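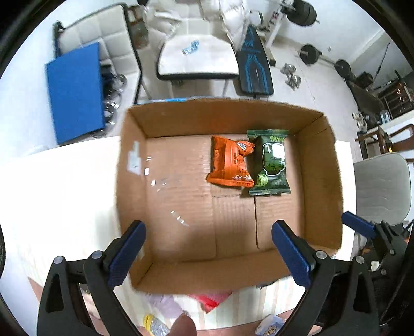

Two snack packets in an open cardboard box.

Sabina Jelínek has drawn the comic Murkell for seven years and sold it at small press fairs for most of that time. In February she takes a table at Stotent, her first convention with more than 400 exhibitors.

"I applied twice before and didn't get in," she says. "The third time I sent the new chapter and left out the old stuff."

The new chapter is 44 pages and moves the story to the harbour town of Montecinos, where the lamplighter Flellov is looking for his brother. Booker Brannigan did the lettering. Jelínek used to do it herself and says it took her nearly as long as the inking.

"Booker asked me to cut a third of the speech. I argued about every balloon, then cut most of it."

She will have prints and the first three books on sale, and is taking commissions for head sketches at £18 each. She won't be dressing up.

"I did it once, as the lamplighter. The hat was too wide for the aisle."

Asked whose table she wants to see, she names Xinyi Zeng, who makes short ghost comics. "I want to get there before they sell out. Somebody will have to mind my table."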